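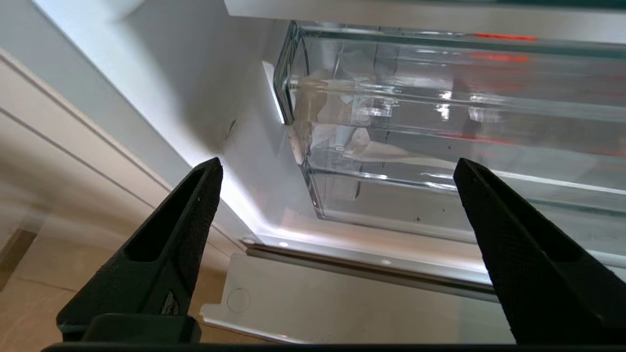

*Fig. 1. Wrist view of the clear drawer, fingers open, no tape.*

Unit 6 handout - The Drawer
Robot Manipulation Practicum, Seltstead
Revised 8/9/19

You have spent five units picking up foam blocks, which is a fine career for anyone planning to live in a world of foam blocks. Unit 6 is a refrigerator. Your team will pull out a clear drawer, stop before it comes off its rail, and push it back in. My grandmother can do this while talking on the phone. Plan on two weeks.

**Why a drawer is worse than a door**

A door has a hinge, and the hinge does half your thinking. You pull vaguely outward and the door works out the rest. A drawer wants to go straight. Pull a little to one side and it racks: one corner moves, the opposite corner digs in, and the whole thing jams. The usual student response is to pull harder. Please don't. Omoregie's law (named for our lab bench, which has suffered) says the drawer will give way at the moment you stop reading the force values.

Now look at Fig. 1 again and try to find the front of the drawer using brightness alone. The clear edges shine, the ribs shine, and the metal rail underneath shines too. Ikechukwu Jibrin's team last October wrote a very tidy edge detector and it locked onto the rail 35 times running. They got an A for the write-up and nothing for the drawer.

Things worth trying:

- Find the white interior wall first, then work toward the drawer from there.
- Treat the red-orange streaks near the top as reflections until proven otherwise. They will move when you move.
- Mask out your own fingers. They take up a lot of the view and they are always, always the nearest object.
- Ignore whatever is inside the drawer. Through several layers of clear plastic or glass it could be paper, or packages, or your final grade.

**Fingers and tape**

Bare fingers are allowed. So is paper tape, on the fingers or the drawer or both. Tape changes the friction and the effective width, so if you wrap, you recalibrate your closed position afterward. A wrap with folds in it will not be the same thickness everywhere. Write down which setup you used at the top of every log. "The usual" is not a setup.

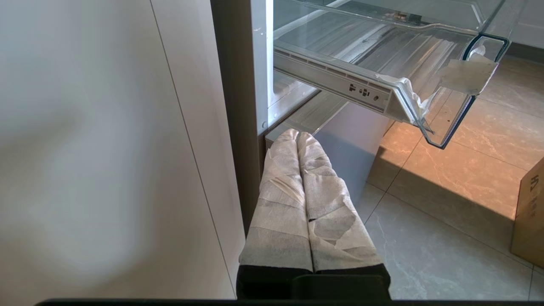
*Fig. 2. Drawer out, fingers wrapped, tape on the handle lip.*

White tape on a clear handle also gives the camera something matte to look at. Tobiloba Okafor would like it noted that this is cheating. It is permitted cheating. If your detector depends on the tape, say so in the report, and say what you expect would happen in a kitchen where people have not kindly labeled their refrigerator for you.

Note the sunlight on the tile, too. It ends in a hard shadow edge, which a careless line finder will love dearly. Run at more than one time of day.

**Procedure**

1. Start with the refrigerator door open. Doors were Unit 5 and we are all tired of them.
2. Approach the handle lip at no more than 35 mm per second.
3. Make contact, then wait for the force reading to settle.
4. Pull in a straight line for 123 mm. Stop if the side load goes over 18 newtons, back off, and realign.
5. Push closed. Same limit.
6. Save the log from the Arkis controller before you touch anything else. Femi Effiong has a speech about this and you do not want to hear it.

Each team gets 18 runs. Failed runs count, and they get written up like the others.

**Grading (58 points)**

- Working open and close: 20
- Side load plots, with labeled axes: 18
- Failure write-up: 20

Yes, the failure write-up is worth as much as the working robot. Jaruwan Kamolrat scored the full 20 for explaining a jam caused by her own coordinate frame being backward.

**Reading:** Skostow notes, chapter 4, sections on straight-line constraints and compliance. Skip the appendix, it has a sign error that Adebayo Akpan is still fixing.

Bring a charged laptop and your own tape.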